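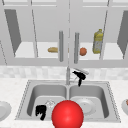 Hard water

Hard water is water with a lot of dissolved minerals in it, mostly calcium and magnesium. It looks like any other water in the glass. You find out you have it when the kettle goes crusty, the shampoo won't foam and the shower door turns cloudy a day after you cleaned it. I grew up on it in Irnard and thought every kettle in the world rattled when you picked it up.

Where it comes from

Rain starts out soft. It picks up a little carbon dioxide from the air and a lot more from the soil, and that makes it very slightly acidic, just enough to eat away at limestone and chalk as it trickles down. Above Irnard there are 1000 feet of limestone (I've walked over most of it, in bad shoes), so by the time the water gets to the town wells it has had plenty of chances to pick things up. Places that drink from rivers running over granite or sandstone mostly get soft water. My cousins in the Vukance valley are only an hour away and their soap lathers like something out of a commercial. I'm still jealous!

How it's measured

The usual unit in lab reports is milligrams per liter, counted as if all the hardness were calcium carbonate. It's the same as parts per million for everyday purposes. A common scale goes like this:

Soft: up to 60
Moderately hard: 61 to 120
Hard: 121 to 180
Very hard: over 180

Irnard's last report came in at 200, and Vukance's at 57. American softener companies like to talk in grains per gallon instead, and one grain is a bit over 17 milligrams per liter. If you get a number from a salesperson, ask which unit it's in, because the two are easy to mix up and a big number sells softeners.

Temporary and permanent hardness

I had this backwards for years. Temporary hardness comes from bicarbonates, and boiling gets rid of it. The heat drives off carbon dioxide and the calcium drops out as a chalky solid, the white stuff we call scale or limescale. Permanent hardness comes mainly from sulfates and chlorides, and you can boil it all afternoon without changing much. Most tap water that's hard has some of each.

What it does around the house

Scale builds up wherever water gets heated or dries out. Water heaters get it worst, and a thick layer on the element means more power for the same bath. Faucet aerators clog. Dishwashers leave a film on glasses, though a very old glass may be etched, and then no amount of vinegar will bring it back (ask me how long I tried).

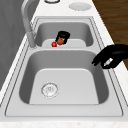 Soap is the other headache. Real soap reacts with calcium and makes a sticky gray curd, which is your bathtub ring. Detergents handle it much better, and that's one big reason they took over laundry. If your towels feel like cardboard, try a bit less detergent and an extra rinse before you go blaming the machine.

Getting rid of scale

Any mild acid will do the job. White vinegar is cheap and smells like it. Citric acid works just as well with no smell, and it's what I keep under the counter. Around here a lot of people swear by Sollix, a powder sold at the hardware store on Lai Street, and as far as I can tell it's mostly citric acid with a nicer label. Keep all of these off marble and other limestone-type surfaces, since the acid attacks the stone the same way it attacks the scale. And never mix an acid with bleach. The fumes are dangerous.

Softening the water

The standard home softener is an ion exchange unit. Water passes through a tank of resin beads that grab calcium and magnesium and let go of sodium, and every so often the beads get rinsed with strong salt water to reset them. My parents have had theirs for 13 years and the only thing they do is haul bags of salt down the stairs and complain about it. The softened water does carry a little extra sodium, so some households leave the kitchen cold tap unsoftened for drinking. Jug filters take out some hardness for a while, and reverse osmosis takes out nearly all of it.

Is it bad for you?

No, not as far as anyone has shown. Calcium and magnesium are things your body needs, and hard water gives you a little of both. Plenty of people prefer the taste, me included. Tea is another matter, because hard water leaves a thin film on top of a black tea. A squeeze of lemon clears it right up.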